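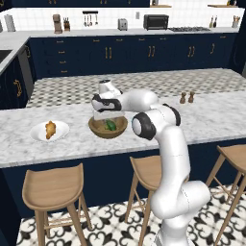 **Spa day gift voucher, venue changed hands before we could use it**

Posted by Jillness, 2019-03-06

My sister gave me a voucher for my birthday for a spa day for two at a hotel called Linano. It was bought last year and cost her $156. It covers use of the pools and steam rooms, one treatment each from the short list, and afternoon tea. I finally got round to calling to book it for a weekend in April and was told the spa is now run by a different company called Durrani, which took over after New Year.

The woman on the phone was nice enough, but she said the package on my voucher isn't offered any more. The closest one they have is $88 per person and doesn't include the tea. She said they could "put the voucher toward it" and we would pay the difference, so $20 more for less than what was paid for. The expiration date on the voucher is the end of May, so I don't have a lot of time.

I don't want to go back to my sister because she'll feel bad and try to pay the extra. She also doesn't have the receipt, as far as I know. The voucher does have a number on it and the name of the hotel, not the spa.

Do they have to give me what is printed on the voucher? And has anyone been since the change? If it has gone downhill I might try for the money back.

---

**Grindside**

I can only tell you about the visit. I went with my mother in February, so after the change. We had the package you're talking about, the $88 one.

The pool area is the same as it was. The outdoor hot tub was closed and there was a sign saying it would reopen in spring. There were only 3 therapists working that day and we had to have our treatments one after the other, and my mother's started late. Once she was in there she said it was the best back massage she has had. Mine was a facial and it was fine. The girl tried to sell me a cream at the end but didn't push it.

The robes are thinner than the old ones. Lockers now need a quarter, which you get back.

No tea with the package, but you can order lunch by the pool. The soup was good and the sandwich was small for the price. Changing rooms were clean.

Overall I'd go again, but I would pick a weekday. Saturday was noisy, there were two bachelorette groups in. If you do book, ask for both treatments at the same time and get them to write it on the booking.

---

**Adeel Baloch**

I worked the front desk at a hotel with a leased spa for 4 years, and we went through a change like this. The rules depend on your state and on how the voucher was sold, so take this as how it usually goes and not as legal advice.

The first thing to find out is who took the money. You say the voucher has the hotel's name on it and not the spa's. In that case your sister's deal was most likely with the hotel, and the new spa company may have nothing to do with it beyond agreeing to accept old vouchers. The person who answers the spa phone normally has a price list in front of her and no power to change anything. Call the hotel's main number and ask for the manager who handles gift vouchers, or for the accounts office. Give them the voucher number. They should be able to look up what was paid and when without a receipt.

Then put it in writing. A short email is enough. Say what the voucher lists, say what you were offered, and ask for one of these:

- the day as printed, with the tea served in the hotel lounge if the spa doesn't do it any more
- the new package at no extra charge, plus something for the missing tea
- a refund of the full $156 to the original card

Our hotel nearly always went for the first one. Tea costs them very little.

Be aware that a refund will probably go back to your sister's card, so she would find out. If you want to keep her out of it, don't lead with that one.

Ask for the expiration date to be extended in the same email. In many places there are limits on how soon a gift voucher bought with money can expire, and your state attorney general's website should have a page on it. Even where they don't have to, most managers will add a few months if you contact them before the date has passed.

Don't hand over the voucher or read out the security code, if it has one, until the booking is confirmed by email. Keep a photo of both sides.

---

**Jillness**

Thank you both. I called the main number this morning and the manager is out until Monday, but I got an email address and have written to her asking for the first option and a later date. I'll look at weekdays too. Grindside, do you remember if the steam room was open?

---

**Grindside**

Yes, the steam room was open. The sauna too, but it wasn't very hot.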